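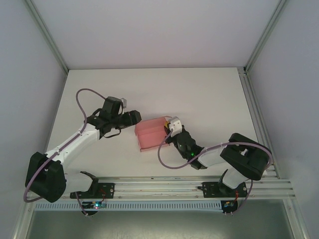

The Trunidside gripper comparison is a bench trial of fingertips, wrist cameras and controllers for small two-armed robots. Run by Postma, a small workshop firm, with parts from Zakeck and Olach. Started in February. The layout is plain – two white-and-black arms on an aluminium rail along the front of a white tabletop, reaching in towards one another, and an open pink plastic box with dividers as one of the things to be handled. Most of the published notes are on fingertips, with cameras second. Controllers got less attention and the notes there are patchy.

Background

Postma had been using one arm at a time and a single type of hard finger. Fine for blocks, poor for thin-walled things, which bent or skated off across the table. Ilse Geerts drew up the first plan for the comparison and Wilma Bosman wrote most of the log. The plan asked for three things to be changed one at a time: tip, camera, controller. In practice the camera and the tip were swapped together in at least one early batch, and that batch is kept in the log but left out of the tables.

Total attempts entered by the end of the first stage: 1,623. Of those 302 were two-handed, the rest one arm only.

Set-up

Both arms stand on the same rail, so the distance between bases can be altered by sliding the mounts. Later runs all use one spacing. Side walls and back wall are pale grey, chosen to keep the overhead view free of clutter. Cables run along the outside of the arms with slack left at the wrist. Too little slack and the wrist pulls up short near the end of its turn, too much and the loop catches the elbow. The log has a fair amount on this, more than on anything else exept tips.

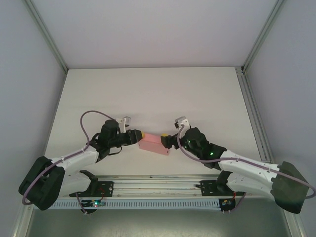 Both arms at the pink box, small yellow pads on the gripper tips.

Fingertips

Four kinds tried. Hard black, hard with a rubber sleeve, and two yellow tips, one from Zakeck and one cut down from an Olach part. The hard tips were quickest to fit and did well on anything with flat parallel sides. Sleeved tips gripped better but the sleeve crept forward under load and had to be pushed back every 15 attempts or so the log says, later made a fixed rule.

The yellow tips came out ahead for boxes and trays. They give a little at the edge, so a slightly wrong approach angle doesn't throw the object. Drawbacks: they mark, and they are wider than the hard ones, meaning narrow gaps between dividers are out of reach. Bosman rated the Olach cut-down slightly better for rim grips and the Zakeck better for pushing. Geerts put the two level.

Two-handed lifting

One arm takes an end, the other closes from the opposite side, then both go up. The main fault was timing. If one arm begins early the box tips and the far grip slides down the wall. Waiting for both grippers to report closed cured most of it, at the cost of a slower cycle. A looser rule – start when the second gripper is nearly shut – was tried and dropped, then tried again with the yellow tips, where it worked rather better.

Cameras

Overhead view for the coarse approach, wrist view for the last stretch. The wrist camera sees its own fingers at the bottom corners, useful as a check on whether the gripper is open, less useful when a finger covers the edge that is being looked for. Pale walls gave trouble here too. Shadows of the arm fall across them as broad grey patches and simple edge-finding takes the patch for an object. Colour worked better than edges with the pink box. No use for white parts on the white table, and this was never properly solved.

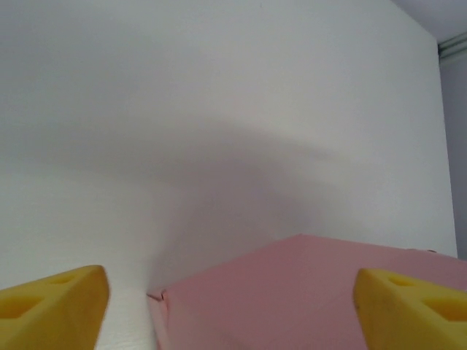 Wilma Bosman has since replied that the camera section undersells the wrist view: in her opinion a wider lens would fix the covered-edge problem outright, and the tips should be compared again once one is fitted, as some of the misses put down to the fingers were really misses of sight.

Controllers

Two compared. The older one sends positions only. The newer also limits grip force, and was used for all two-handed runs after the first 10. The force limit matters more with hard tips than soft ones. Start-up on the newer one is fussy – both arms must be powered before the program is opened or the second is not found. No full table for the controllers was ever put out, only remarks in the log.

Later work

Log last revised 2018-06-29. A second stage was planned with a narrower yellow tip for divided boxes, drawn by Geerts and to be made by Zakeck. Spacing of the bases was also down to be tested, wich the first stage left alone. See also: parallel gripper, wrist camera, two-arm handling.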